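4.3 Wiping and surface cleaning

The cleaning tasks in the Tatwood set were chosen to be easy to state and hard to score. A person asked to wipe a mark off a table does not need to be told how hard to press, how many passes to make, or when to stop. A policy has to get all of these from demonstrations. Two arms are used, one to steady the item and one to wipe, and the two roles are not fixed in advance. The targets are ink marks on a printed grid sheet. The grid lets residue be scored cell by cell after each trial (Figure 6).

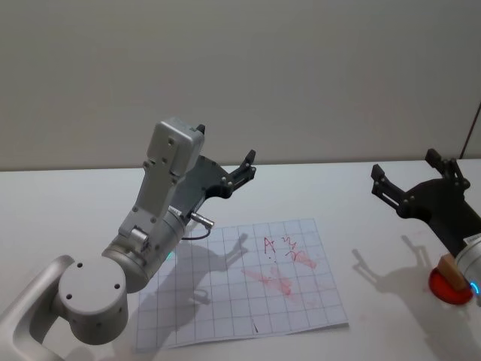 Figure 6. Cleaning station, head view. Both grippers are open. The grid sheet in front of the left arm carries red marks and a faded smear.

Training used 496 teleoperated demonstrations, recorded by operators who had practiced on the folding tasks of Section 4.1. Evaluation covered 303 trials, split between the Stonex baseline and the Horgan policy. A trial ends when the policy signals completion or after 3,000 control steps. Residue is graded by two raters working from head images taken before and after the trial. Where the raters disagreed, the lower grade was kept.

The main source of error was contact force. Neither policy has a force input, and both infer contact from vision and joint position. On a rigid surface this is usually enough. On a thin sheet it often is not, as the difference between touching the sheet and pushing it across the table is a few millimeters of travel. The wrist cameras help in the last part of the approach but give little information while the gripper is raised, when much of the view is plain wall and the sheet is at best a corner of the image.

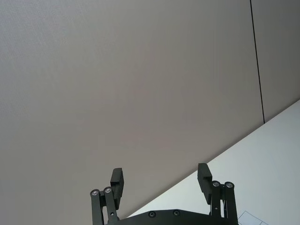
One reader of the preprint objected that residue is the wrong measure for a household task, and that a person at home would accept a faint stain but would not accept a torn sheet or ten minutes of waiting. We agree in part. Completion time and damage are now reported next to residue in Table 5, and the ranking of the two policies does not change. The Horgan policy leaves less residue and is slower. Damage was too rare under either policy to compare.

A second class of error is stopping. In 37 trials the policy signaled completion with a mark still plainly present. Most of these were light smears left by an earlier pass. The demonstrations contain few examples of a second look at the work -- operators tended to wipe, glance at the monitor, and end the recording -- so the behavior is under-represented in the data. Adding a short inspection pose to the script, with both arms held back from the sheet, is planned for the November collection. 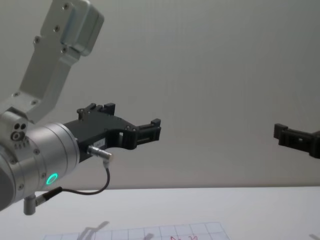

Helmut Hellwig
Trekine
2026-09-20

4.4 Readiness for unattended use

The results above describe a supervised station. An operator reset the sheet, checked the table, and restarted the policy after faults. None of that labor appears in the success rate, and it should be counted before a machine is said to do the chore. By our own logs the resets took longer than the wiping on most days, even with the item placed by hand in the same region of the table.

The same holds for shop-floor use, with one difference. A bench can be arranged around the machine. Fixtures can hold the part flat, and the cloth can be presented in a known pose. With these aids the stopping error remains, but the contact error largely drops out -- the fixture does the steadying that the second arm does poorly. A kitchen table offers no such help. 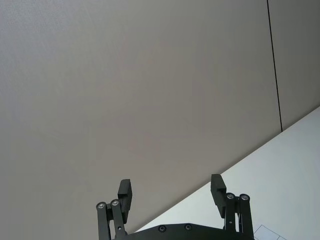 Can either policy be left to clean a table without a person present?

At this stage a person is still needed to reset the work, to catch early stops, and to clear faults. The wiping motion itself is adequate for light marks on rigid surfaces.

Section 5 repeats the evaluation with a changed table height and a second cloth material. The scoring procedure is the same, except that the raters were not told which policy had been run.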